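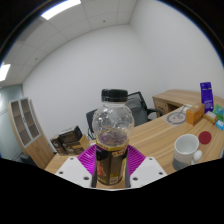
Clear bottle, black cap, dark label.

Cadstead A-style mandolin, starter set
Review by Benedikt Strobel
28/09/2025

Quick one tonight, want to get this up before the session. People keep asking me about cheap mandolins and I keep saying "buy used" and then they don't buy used, they buy whatever comes up first. So I bought one new. The Cadstead starter set, almost $200 with shipping. Mandolin, gig bag, picks, strap, clip-on tuner, tune book. Played it for three weeks. Took it to the old time session in Larnitham twice and lent it to my niece in between.

Short version for the skimmers: decent mandolin, bad strings, awful bag, surprisingly good book. Needs a setup. If you can't do a setup, add the cost of one before you decide it's cheap.

Out of the box

Tuned down slack, bridge lying flat in a little foam sleeve. That's normal, mandolin bridges float, string tension holds them in place. But the set is sold to beginners and the instructions for placing the bridge are one drawing the size of a stamp. No mention of intonation at all. My niece would have stuck it wherever it looked about right and then wondered why everything up the neck was sour.

Finish is fine. Dark sunburst, thick and shiny, a bit of a drip near the tailpiece. Top is solid spruce according to the sheet and looks it at the f-holes. Back and sides don't say. I don't care at this price.

Frets were level enough. Ends a little sharp on the treble side down by the nut, ten minutes with a file. Nut slots too high, they always are. Playing a F chord at the first fret was real work and the G string pair went sharp every time I pressed down. I took the slots down a touch and it was a different instrument. A shop will do this for you. Farnton Strings did my last one while I waited, no idea if they still do.

Strings

Throw them out. I mean it. Played them for one evening to be fair. Tinny and the two A strings never agreed with each other for longer than a tune. Put mediums on, whatever you usually use. Lights if your fingers are new, you'll lose some volume but you'll also still be playing in a month.

Sound

Once set up, better than I expected. Dry, short, a good woody chop on the two and four. It doesn't ring on much, so slow airs sound kind of bare and you end up tremoloing everything. For fiddle tunes in D and A, perfectly happy. I could hear myself next to a banjo. That's the test for me, can't hear most cheap ones past a banjo.

High E pair is thin. Very thin above the seventh fret. A heavier pick helped, I went up to a big rounded triangle and lost some of the click. The picks in the box are floppy guitar picks, fine for strumming I guess, no use for single notes.

Compared it with my Reinholz flat-top, which I've had forever and is a whole different price. The Reinholz is warmer and has more low end. The Cadstead is louder, and cuts more. A fiddler at Larnitham liked the Cadstead better from across the room. I was a little put out by that.

Neck

Chunky. Rounder than mine, not a V. I have big hands so I liked it. My niece has small hands and didn't complain once, though she came from ukulele so maybe anything goes. Nut width feels standard. Fingerboard is flat, no radius. If you're coming from guitar you'll notice for a day and then forget.

Tuners

Open gear, stiff, one of them had a dead spot where you turn and nothing happens and then it jumps. A drop of light oil sorted most of it. Holds tune ok now that the strings have settled. Mandolins never hold tune ok really, eight strings in pairs, you live with it.

The bits in the box

Clip-on tuner works. Reads a bit slow on the low G. Bright enough in a dim bar.

Strap is a shoelace. Technically a strap. Get a leather one or use an old belt, plenty of people do.

Gig bag, bad. Padding is thin as a sweatshirt, zipper snagged on the second day, the pocket won't take the tune book that comes in the same set!! Who measured that. I moved the whole lot into a old hard case.

The book though. 140 tunes, standard notation with tab underneath, chords over the top. Spiral bound so it lies flat on a stand. Good mix, lots of the ones you'll run into at any old time or bluegrass jam, plus a handful of waltzes and a few Scottish and Irish reels at the back. Settings are plain, no show-off fills, which is what you want when you're learning a tune that twelve other people play twelve other ways. Index is by key as well as by title. I wish my other books did that. A couple of mistakes in the tab, there's a B part where the tab and the notes don't match by a whole string, trust the notes. If they sold the book on its own I'd buy a second one for the car.

The first 16 pages are how to hold it, how to pick, basic chords. Good on down-up picking, weak on rhythm. Almost nothing on the chop chord, and that's most of what a mandolin does in a bluegrass band when it isn't taking a break. Find someone to show you. Ten minutes with a real person beats any page on that one.

Lending it out

Niece had it for a few days. She got through the first four tunes in the book and the action didn't put her off, but she got it after I'd done the nut. I'd not have handed it over before. That's my main worry with these sets, somebody opens the box, can't press down an F, decides they have no talent. It's the nut. It's nearly always the nut.

Would I buy it again

For a beginner with a teacher or a shop nearby, yes. For a second mandolin to leave at work or take camping, yes, that's what I'll be doing with mine. As a gift in the mail to a kid with no one around who plays, no. Look for something used that's already been set up.

If you already play and want an upgrade, skip it and save. It's a starter and it sounds like one above the seventh fret.

Good: volume, chop, book, neck if you like them round
Bad: strings, bag, nut height, that one tuning peg

Will add a sound clip when I get a minute, my recorder's batteries are dead. Session is in half an hour and I still haven't restrung the Reinholz. If you have the older version with the oval hole leave a comment, I'd like to know if the E strings are any fatter on that one.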